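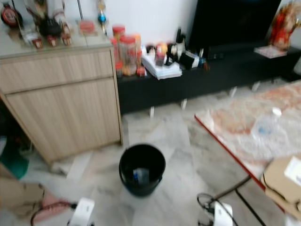 탄홀름은 독립국인가?

탄홀름은 독립국이 아니라 힘로의 자치령이며, 외교와 국방은 힘로 본국이 맡고 나머지 행정은 섬 의회가 처리한다.

탄홀름(Tanholm)
힘로(Himlow) 본토 서쪽 바다에 있는 제도. 자치령. 유인도 네 곳과 이름 없는 암초 다수. 주민은 2000명을 넘으며 대부분 가장 큰 섬인 본섬에 거주. 행정 중심지는 본섬 남쪽 만에 있는 항구 마을로, 정식 명칭은 남항이지만 주민들은 그냥 '아래'라고 부른다.

명칭
'홀름'은 작은 섬을 뜻하는 말. 앞부분 '탄'의 유래는 불분명하다. 전나무에서 왔다는 설, 초기 정착민의 성에서 왔다는 설이 있음. 전나무설은 본섬에 큰 나무가 거의 없다는 점 때문에 반박을 받는다. 옛 해도에는 표기가 제각각이고 브라레베티 시기 문서에는 아예 다른 이름(산타 리바)으로 나온다.

지리
본섬은 남북으로 길고 가운데가 잘록하다. 북쪽은 절벽, 남쪽은 완만한 목초지. 농지는 거의 남쪽에 몰려 있다. 북섬은 본섬과 좁은 해협으로 갈라져 있으며 썰물 때는 걸어서 건너는 사람도 있으나 물살이 빨라 의회가 금지하고 있다. 나머지 두 섬은 등대섬과 소금섬. 소금섬은 여름에만 사람이 산다고 적은 자료도 있는데 현재는 연중 거주 가구가 있음.
기후는 서늘하고 바람이 강하다. 2월이 가장 험하다. 배가 몇일씩 끊기는 일이 흔하다.

역사

초기
누가 먼저 살았는지는 확실하지 않다. 북섬에서 돌담과 조개무지가 나왔으나 본격 발굴은 한 번뿐. 어부들이 계절에 따라 머물던 곳이라는 견해가 우세하다. 상주 마을은 그 뒤 본섬 남쪽 만에 생겼고, 양을 기르고 청어를 잡았다. 통치자라 할 만한 사람은 없었고 분쟁은 가구주 모임에서 처리. 이 모임이 지금 의회의 전신으로 꼽힌다.

브라레베티 시기
도시국가 브라레베티(Brarevetti)의 선단이 식수를 구하러 들렀다가 영유를 선언. 섬에 실제로 주둔한 인원은 극히 적었고, 창고 하나와 작은 예배당을 지은 정도였다. 주민에게는 소금으로 세금을 물렸다. 소금섬의 염전이 이때 만들어졌다. 통치는 느슨했던 것으로 보이며, 징수관이 오지 않은 해도 많다. 브라레베티가 본국의 내전으로 함대를 거두면서 사실상 방치됨. 다만 영유권은 공식적으로 포기하지 않았고, 이것이 나중에 문제가 됬다.

오스터만 상회의 임차
브라레베티는 빚을 갚기 위해 제도의 사용권을 오스터만(Ostermann) 상회에 넘겼다. 기간 50년. 매각이냐 임차냐를 두고 논쟁이 있는데 계약서 원문에는 '맡긴다'는 동사만 쓰여 있다. 상회는 청어 가공장을 세우고 남항에 돌부두를 놓았다. 본토에서 일꾼도 데려왔다. 오늘날 섬 성씨의 상당수가 이때 들어온 것.
상회 통치에 대한 평가는 엇갈린다. 부두와 학교를 남겼다는 쪽과, 품삯을 상회 상점에서만 쓸 수 있는 표로 지급했다는 점을 드는 쪽. 표는 지금도 가정집에서 가끔 나온다. 청어 떼가 북쪽으로 옮겨 가면서 수익이 급감했고 상회는 가공장을 차례로 닫았다.

힘로 편입
임차 기간이 끝나기 전에 상회가 파산. 브라레베티는 반환을 요구했고 힘로는 채권자 자격으로 군함을 보냈다. 양측이 남항 앞바다에서 대치했으나 교전은 없었다. 협상 끝에 브라레베티가 보상금을 받고 물러났다. 금액은 조약 부속서에 있으나 부속서가 전하지 않음.
힘로는 처음에 군정을 실시했다. 가구주 모임은 폐지. 주민 어선에도 통행증이 필요했다. 불만이 컸고 청원이 여러 차례 올라갔다. 첫 민간 총독으로 부임한 야니크 리거(Jannik Rieger)가 통행증을 없애고 모임을 자문 기구로 되살렸다. 리거는 임기 뒤에도 섬에 남아 북섬에서 살았다. 남항의 중심 거리 이름이 여기서 나왔다.

자치
자문 기구가 의회로 바뀐 것은 어업권 분쟁이 계기였다. 본토 선단이 소금섬 근해까지 들어오자 주민들이 토요일마다 부두를 막았다. 본국 정부가 조사단을 파견했고, 보고서는 근해 어업권을 섬에 돌려줄 것을 권고. 이어 주민투표가 치러졌다. 선택지는 현상 유지, 자치, 독립. 자치가 과반을 얻었다. 독립안은 북섬에서만 앞섰다.
자치법은 투표 다음 해 본국 의회를 통과했다. 초안에는 관세권도 있었으나 심의 중에 빠짐.

정치
의회는 단원제. 본섬이 의석 대부분을 가지고 나머지 섬에 각각 최소 의석이 보장된다. 정당은 없다. 후보는 모두 무소속으로 나오고 선거 뒤에 의원들이 행정장을 뽑는다. 행정장 밑에 여섯 개 부서가 있으며 어업부가 가장 크다. 총독직은 유지되고 있지만 법안 서명 외에는 의례적인 역할.
탄홀름 주민은 힘로 시민권을 가진다. 본국 의회에는 발언권만 있는 대표 한 명을 보낸다. 표결권 부여 문제는 선거 때마다 나오는 쟁점이다. 본국 쪽에서는 세금을 따로 걷는 지역에 표결권을 줄 수 없다는 반론이 많음.

사법
경미한 사건은 남항의 섬 법원. 항소는 힘로 본토로 간다. 토지 사건에는 가구주 모임 시절의 관습이 아직 적용되는데, 특히 공동 목초지는 매매할 수 없고 상속만 된다.

경제
어업, 양모, 본국 보조금. 관광은 여름 한철. 소금 생산은 한동안 끊겼다가 소규모로 재개. 통화는 힘로 화폐를 쓰며 자체 우표를 발행한다. 우표 수입이 한때 예산에서 꽤 비중이 컸으나 지금은 줄었다.

교통
정기 여객선이 본토와 남항을 잇는다. 섬 사이는 의회가 운영하는 작은 배. 활주로는 본섬 남쪽에 있으며 포장되어 있지 않다. 활주로 연장안은 목초지 관습법과 충돌해 보류 상태.

영유권 논쟁
브라레베티가 상회에 넘긴 것이 사용권뿐이라면 힘로가 채권으로 받은 것도 사용권뿐이라는 주장이 있다. 역사학자 로제마리 홀만(Rosemarie Hollmann)은 조약 본문에 '모든 권리'라는 표현이 있으므로 실익 없는 논쟁이라고 본다. 반대쪽은 부속서가 없는 이상 단정할 수 없다는 입장. 양국 정부 사이에 현재 진행 중인 분쟁은 없다.

같이 보기
오스터만 상회
남항 돌부두
탄홀름 주민투표
힘로의 자치령 목록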